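Rirnavell Modular Produce Counter, Clisska Range

Product code 642

The Rirnavell is a freestanding counter for the sale and display of fruit and vegetables in farm shops, school canteens, training kitchens and small supermarkets. It is supplied by Mendes Shopfitting to trade and public sector customers and may be ordered as a single unit or joined in a run.

Construction

The body is made of solid beech with a clear, food-safe lacquer. Adjustable feet are fitted as standard and allow for uneven floors. The counter is delivered in 3 sections and requires two persons for assembly. No specialist tools are needed.

Compartments are formed by removable dividers, which may be repositioned to suit the season or the size of the crop. Customers who expect to change their layout often are advised to order the additional divider set, which contains 8 pieces and is stored beneath the deck.
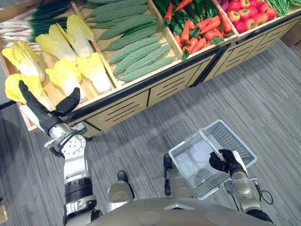

Loading should begin at the back of the counter and proceed towards the customer side. Heavy items such as squash and potatoes are best placed low, and leafy items should not be stacked more than two layers deep. The maximum load for each compartment is 34 kg when evenly spread. Damp produce must be drained before it is placed on the deck.

Cleaning and care

Wipe the surfaces daily with a soft cloth and a mild detergent. Bleach and abrasive pads will damage the lacquer and are not covered by the guarantee. Dividers should be removed once a month and the channels brushed out. Replacement lacquer is available in small tins from the parts department.

Optional accessories

Ovell price rail, clip-on, in black or cream
Additional divider set
Linking brackets for runs of two or more counters
Castor kit, lockable

Ordering and delivery

Orders received before noon are acknowledged on the same working day. Deliveries are suspended for the annual stock check in January. Site surveys are arranged by Telmo Soler, Contracts Office. Enquiries concerning spare parts and guarantee claims should be addressed to Benito Figueroa, Customer Service, quoting the product code and the original order number.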